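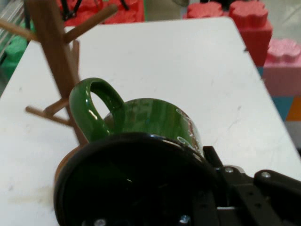 Courses > Ceramic Materials > Unit 7 > Glaze Composition

Unit 7: Glaze Composition and Fit

A glaze is a thin layer of glass bonded to a clay body by firing. Its main ingredients fall into three groups.

Glass former. Silica is the usual choice. Pure silica melts above 1,700 °C, too high for ordinary kilns.

Flux. Oxides of sodium, potassium, calcium and others lower the melting point. Changing the flux also changes the color a given metal oxide produces.

Stabilizer. Alumina thickens the melt and keeps it from running off vertical surfaces.

Colorants are added in small amounts. Copper gives green in an oxidizing kiln and can give red in reduction. Chromium gives a more opaque green.

Glaze fit

Body and glaze both shrink on cooling. If the glaze shrinks more than the body, it is put under tension and a network of fine cracks forms - this is crazing. If it shrinks much less, it is under compression and may flake at rims and edges (shivering). Slight compression is preferred for tableware.

Adding silica normally lowers the expansion of a glaze. Adding sodium or potassium raises it.

Before the next session, read the Tarnden test tile notes, section 8.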